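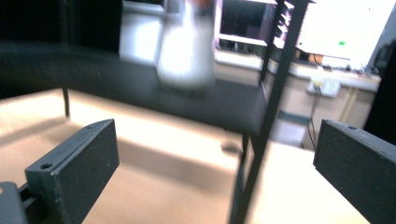

Pale tabletop at Skakora, plenty of light

Playtesters wanted for Gundamby, a card game about running a ferry line

Hi! I'm Fathima Bhuiyan and I've been making a card game for way too long. It's called Gundamby, it plays two to five people, and I need fresh people to come play it with me before the rules get locked. My friends and my sister have played it so many times that they skip right past the confusing parts, so they're no use to me anymore (sorry, guys).

You run a small ferry company. You pick routes, haul people and goats and mail, and try to get home before the weather cards pile up. There's some bluffing in it and a bit of bidding. My last version had 383 cards, which was nuts, and the new one is a lot smaller. If you've played rummy or anything like it you'll be fine, and if you haven't, I want you even more! I really need to know if a new player can learn it from the rule sheet without me leaning over their shoulder.

We play at Skakora, the shared studio over the old Cladus shoe store. Go in by the side door and up one flight of stairs. There's no elevator, and I know that rules some people out, so if stairs are a problem please tell me and I'll bring a copy to you or we can meet at the library.

A session is one full game plus a chat afterward, and it usually eats up most of an evening. You get $50 and dinner, which will be either Nantana Saithong's noodles or pizza, depending on how her week is going. I have room for 19 players in all. You can come alone or bring the people you normally play with. Couples who argue over board games are very welcome.

You need to be 18 or older and okay with reading small print in English (the cards are wordy, I'm working on it). I'd also like you to be blunt. Hadi Mansour told me in February that my auction round felt like doing taxes, and I threw the whole thing out and the game got so much better. Please don't be polite about the goats either.

I take notes while you play and I keep them to myself and Aigars Lill, who's doing the rule sheet. I don't record anybody. If you'd like your name in the credits, you'll get it, spelled however you want.

To sign up, leave your name and a phone number with Piyumi Samarakoon at the Skakora front desk, or drop a note in the box by the side door. Tell me how many of you there are, what you last played, and anything you can't eat. Sign-up closes 18 July 2021. I'll call everyone back, even if the spots are gone, and I'll keep a waiting list of 10 in case people drop out.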